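Foro Casa y Orden > Limpieza > Bayetas y trapos

Tema: ¿Colgáis las bayetas o las dobláis?

espe_zabala
Buenas a todos. Tengo un lío con las bayetas de microfibra que no es normal. Uso un color por zona (rosa para el baño, amarilla verdosa para la cocina, lavanda para el polvo) y acaban siempre hechas una bola debajo del fregadero. Mi suegra dice que dobladas en un cajón, mi hermana que colgadas y punto. ¿Vosotros cómo lo hacéis?

leszek_k
Dobladas, sin duda. En tres partes y de pie, como fichas. Abro el cajón y veo todos los colores de golpe. Colgadas cogen polvo y quedan feas.

hjordis.w
Pues yo al revés, Leszek. Una bayeta que se guarda doblada con un poco de humedad huele fatal al día siguiente. Colgada por una esquina y se acabó el problema.

leszek_k
Es que hay que guardarlas secas, mujer. Si la metes húmeda en el cajón la culpa no es del cajón.

hjordis.w
Ya, ¿y dónde se secan mientras tanto? ¡Colgadas! Me estás dando la razón.

nesrin_kt
A mí me pasa que las lavo a 70 grados y se me quedan tiesas. ¿Es por la temperatura o por el suavizante?

zivko77
Quita el suavizante, Nesrin. Y baja la temperatura, que mira la etiqueta de las tuyas, seguro que no pone tanto.

espe_zabala
Vuelvo con novedades. De momento gana Hjørdis por poco: me he pasado a los ganchos. Es una barra negra con ganchos cortos en fila, a media altura de la pared del fondo, sobre el papel de flores (sí, papel de flores, me encanta y no pienso quitarlo).

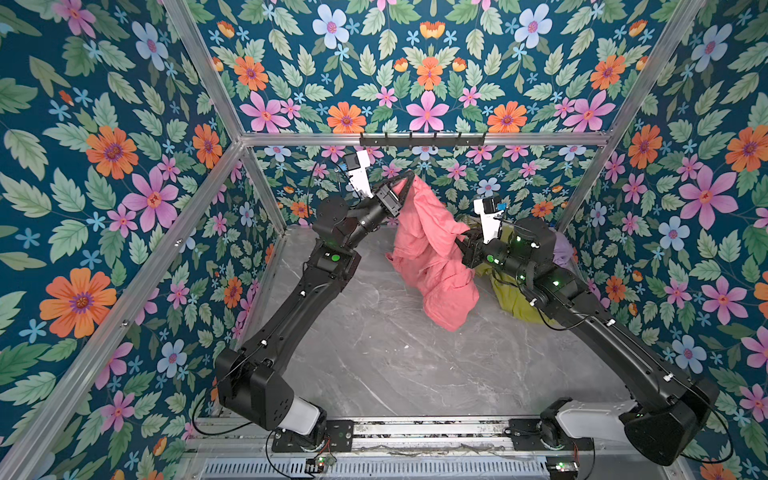 Lo que no me convence es que las mías no llevan presilla, así que para colgarlas hay que pillarlas por el borde y se escurren. He pensado en coserles una cinta en una esquina, pero me da pereza —tengo 2 paquetes enteros— y no sé si aguantará los lavados.

leszek_k
Con lo que vas a tardar cosiendo ya las tenías dobladas. Ahí lo dejo.

nesrin_kt
Yo les puse cinta de algodón y va bien. Un par de puntadas a máquina y listo. Y gracias, Živko, esta tarde pruebo sin suavizante.

hjordis.w
O pinzas de las que llevan anilla, Espe. Las enganchas al gancho y no coses nada.

espe_zabala
¡Lo de las pinzas me gusta! Voy a mirar si tengo por casa.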